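November 27, 2021

Shoe day, second round. Liesbeth Peeters wants the Narkine rack layout settled before anyone orders more trays, so I gave my Saturday to footwear, as one does.

Leather and canvas first. Both stand up straight, hold their shape and dry without drama. Nothing to write down except that the Trultano laces shed blue on everything, including me. Wash separately or wear blue.

Slippers after lunch. Rinse water again at pH 9, which my hands have opinions about. The form for these is number 634, and it still asks for "lace condition." I wrote "serene."

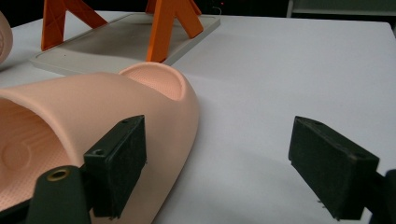 Drying time is the part I keep getting wrong. The June notes say two hours flat on the bench, but those were smooth soles, and whoever wrote them (me) didn't mention airflow. With a footbed covered in tiny raised dots, right down into the heel cup, a wipe with the flat cloth only does the tops. Soft brush next time, then stand it toe down. The orange A-shaped stands might do for that if the strap will sit over the peak.

To do: ask Figueiredo for two more brushes. Find the lid of the Drarkine tub. Relabel the blue cloth, formerly the white cloth.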